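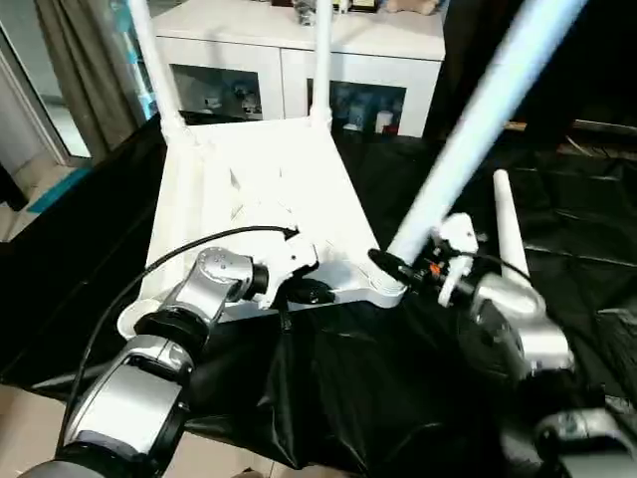 Simell Pocket 7 power bank

I've carried the Pocket 7 in my jacket since July and I still like it, so it gets its own page in the shop. It's the one I hand people when they ask what to buy for a phone that dies by dinner (mine does, every single day!).

Simell makes two sizes and I only stock the smaller one. It weighs 200 grams, has one USB-C port that works both ways, and charges at up to 30 watts. With my own phone I get from nearly flat to a bit over half while I eat lunch. Two phones at once? Sorry, you'd want the bigger model for that, and Rultness has a decent one too if you don't mind the weight.

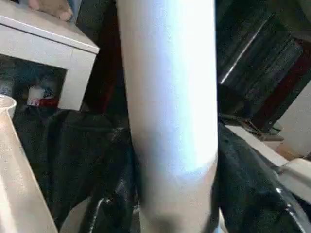

White cylinder, smooth matte finish

The button on the side wakes up a little row of lights. I wish it were a number on a screen, because the last light hangs on forever and then the whole thing quits on you. Press twice for the slow mode, the one you want for earbuds and watches.

What you get
Pocket 7 power bank
Short USB-C cable (the braided Jaidee one, much nicer than the rubbery cable that came with the first batch)
Paper manual in very small type

No wall plug in the package. Any USB-C plug you already own will do, though a weak one takes all night. I use the Ralum plug from my charger page.

Returns are open for 30 days, and I'm fine with it if you've tried it out first. Keep the cable with it, please!

Colors: sand, dark green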